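El directo sin directo

Cada vez que un festival anuncia que este año sí, este año el sonido va a ser otra cosa, me acuerdo de Viselstead. Prometieron torres nuevas, prometieron pantallas para los de atrás y prometieron que se acabarían los solapes. De las torres no puedo opinar, porque los solapes me tuvieron media noche andando de un escenario a otro.

Lo último es la mezcla personalizada. Netska, la plataforma que lleva un par de temporadas metiéndose en los recintos, ofrece al asistente unos auriculares y una aplicación con la que puede subir la voz, bajar el bajo o quitar al teclista si le cae mal. La entrada con este servicio cuesta 23 euros más. El argumento de venta es que uno escucha el concierto «como lo escucharía en el estudio». Lo leí tres veces buscando la ironía.

A ver si me explico. Yo no tengo nada contra los auriculares ni contra quien los necesita. A quien tiene problemas de oído, una señal limpia y regulable le puede cambiar la noche, y en ese caso no debería pagar ni un céntimo de suplemento. Pero de eso el folleto habla en un párrafo, hacia el final, en letra más pequeña. El resto va dirigido a gente que oye perfectamente y a la que se quiere convencer de que lo que sale por los altavoces es la versión pobre.

Y ahí empiezan mis dudas. Si la mezcla de sala es mala, que la arreglen para todos. Un festival que vende abonos a 234 euros tiene dinero para una buena mesa y para pagar decentemente a quien la maneja. El servicio de pago crea un incentivo bastante feo: cuanto peor suene el recinto, más auriculares se alquilan. No digo que nadie lo haga a propósito. Digo que tampoco veo quién va a tener prisa por corregirlo.

Pranab Liyanage, que toca la batería en Talukder y con el que coincidí en junio después de su concierto, lo ve de otra manera. A él le da igual que alguien le baje la caja desde el móvil, siempre que esté allí. «Lo que me molesta es mirar y que estén todos con la cabeza gacha, ajustando cosas», me dijo. Tocaban ante 1.558 personas, aforo completo, y según él las primeras filas parecían la sala de espera de un aeropuerto. Es un músico hablando de su propio público, así que le quito un poco de drama. Un poco.

Los defensores suelen enseñar la encuesta: el 89 % de los usuarios repetiría. Muy bien. ¿Los usuarios de qué noche? ¿Preguntados cuándo, y por quién? La encuesta la publica la propia empresa y no explica cómo se hizo. Además, quien acaba de pagar un suplemento rara vez admite a la salida que ha tirado el dinero. Yo mismo defendí durante meses un abono de Zastitz del que vi dos conciertos y medio.

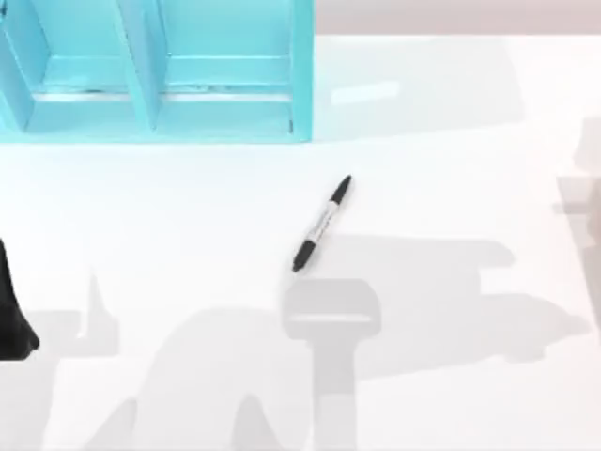

Organizador turquesa sobre una mesa blanca. Imagen generada por ordenador.

Queda la cuestión de fondo, que es para qué vamos. El disco ya lo tengo en casa, mezclado por profesionales. Si salgo, hago cola y pago la cerveza a precio de perfume, es para oír lo mismo que oye el de al lado, incluido el acople de la tercera canción y el bajo que se come media estrofa. Luego lo discutimos en el autobús. Con una mezcla por cabeza, esa discusión se queda sin objeto.

Puede que me equivoque y que dentro de unos años esto me parezca tan normal como las pantallas gigantes, de las que también me quejé. De momento, cuando me pregunten en taquilla, diré que sin auriculares.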